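# Nine Hundred by Morning

By the time the bakery across Pinheiro Street turned its lights on, Rhonda Petrenko had 805 good grasps and a cold burrito, and she was happier than she'd been in months.

The learning system was called Mulley. It knew how to pick up a thing the way a toddler knows how to cross a room, which is to say it got there sometimes and was thrilled either way (Rhonda did the being thrilled on its behalf). It needed examples, piles of them, and Fladlow wanted nine hundred by morning. So she steered the arm down, closed the fingers, lifted, let go, and did it again from a new angle. Every try went into the log, the bad ones too!

She loved the bad ones. Grasp 171 had been a cup that squirted out sideways and rolled the whole length of the bin, and she had cheered out loud in the empty lab.

"Brush again," she told the recorder. "Handle toward me, bristles to the back. Tape measure right up against it. Oh, this is a mean one."
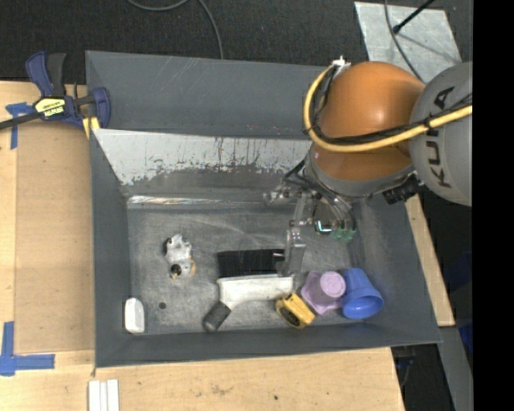

*Photo: R. Petrenko, Urnport night log*

It was mean. The finger came down over the end of the brush and she held it there, breathing through her nose, one thumb on the control. Go in too far and she'd drag the yellow thing along for the ride. Too shallow and the brush would tip. Her own hand would have solved it without asking her, and that was what she found so wonderful about the job - eighteen weeks in, she still couldn't say how she picked up a brush.

She tried it with her left hand on the desk, on a pencil. Slide, pinch, roll. There was a roll in it! A tiny one, right at the end, after the pinch.

"Okay, Mulley," she said. "Watch this."

She nudged the wrist a hair, closed, and rolled. The brush came up clean and hung there, swinging a little.

She saved it, labeled it, and wrote "ROLL!!" in the notes field, where notes were supposed to be in complete sentences. Then she put the brush back and did it eleven more times, because one example is a rumor.

At five she switched the arm over and let Mulley have a turn by itself. It went for the purple cup and missed. It went for the blue one and missed worse. Then it drifted over to the brush, stopped, seemed to think, and closed its fingers.

Rhonda leaned so close that her breath fogged her glasses.

The wrist turned, just a hair.

She let out a whoop, took back the controls, and reached for the burrito. Eighty-three to go.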